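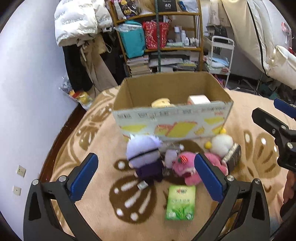 Plush toys and a packet printed with tea leaves, next to an open box on the butterfly rug.

Stella Nyanda has sent 20 boxes overseas since she started packing them for friends and relatives in November. She works on the floor of her room in Brisilden, and the rug is where everything gets laid out first.

"I tried using the table and things rolled off," she says. "On the rug I can move around the pile."

Soft toys are the hardest part. A plush bear takes up as much space as several packets of tea, and it weighs almost nothing. Nyanda puts the flat things along the walls of the box and presses the toys into whatever space is left.

"People tell you to squash them in a bag," she says. "I don't like how the fuzzy ones look afterward. I'd sooner use a bigger box and pay the extra."

She reuses boxes and cuts the flaps off the ones she keeps at home for sorting. For mailing she buys new ones from Trustcombe, a packing supply store two streets away.

Snacks and tea go in sealed, in their own packets. She writes each one on a list for the customs form. Her cousin Roxana Tello once got a parcel three weeks late over a form that said only "gifts."

"Now I write bear, pink, one," Nyanda says. "It takes longer. Roxana still asks me what's in it before it gets there, and I don't tell her."

The next box goes to Dong-geon Na, a former roommate. He has asked for more tea.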